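3.2 The flower table

I'll admit the flowers were my favorite part of the whole study! We wanted a centerpiece setup that felt like something you'd really fuss over at home (my own table at home never looks this good), so we went with artificial stems in clear glass vases, blue in one and reds and pinks in the other. Figure 4 has the layout, with the long wooden box running down the middle of the tabletop.

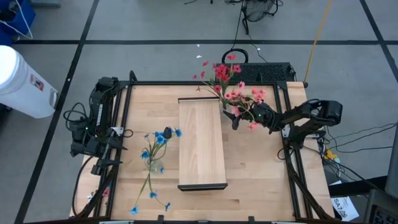 Figure 4. Blue flowers to the left of the box, red and pink ones at its far right corner.

3.3 What makes a bouquet look full

Long stems were a headache in the pilot we ran in March. They droop, they tangle, and one bloom can hide three others, so we asked our raters to score fullness and color spread separately. I'd do that again in a heartbeat – the two scores drifted apart way more than I expected.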